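Posted in July
By the workshop desk, Codorville

Hand-held grippers, side by side

We spent Wednesday at the Codorville bench with two hand-held grippers and a head-mounted camera, trying to decide whether any of it is worth the money. The Cekenix brochure promises "natural demonstrations at scale". I've read a lot of brochures. What follows are notes from the day, with a photo where one was any use.

The brief was dull on purpose: pick things up off a white counter, put them down again, do it 21 times per tool. The Engebretsen rig costs $3000 with the monitor bracket, and the Cekenix one is $1000 cheaper. We were told to expect a difference in grip. We were also told the learning curve was "minutes", and I'd like to meet whoever timed it.

1. Two grippers on the go
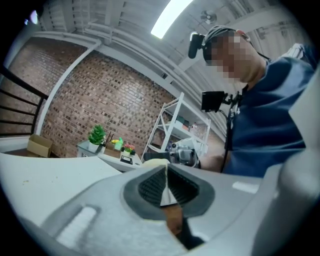 Looking down past the ribbed black insert of one gripper, with the second held just over the counter. The operator has the camera on a headband and the little monitor out front at chest height. All that gear, and you still have to lean right over the work to see what you're doing.

2. Grip

Both held a mug. Both dropped a pen. The sales sheet says the ribbed insert "conforms to any shape", and a pen is a shape. We tried flat washers next and gave up before morning tea.

3. Camera view

A wide lens takes in plenty, but straight edges come out curved and I'm not convinced the software sorts that out as neatly as claimed. Zolden says its calibration needs 400 frames. Ours was still off at the edges after that, so we ran it again and got a different answer.

4. Comfort

Fine for ten minutes. After an hour the headband gets old and your neck lets you know. The cheaper unit is lighter in the hand, though the trigger is stiffer and I wouldn't want to do a full shift on it.

No purchase yet. Cekenix has offered a longer loan and we'll see if the washers go any better.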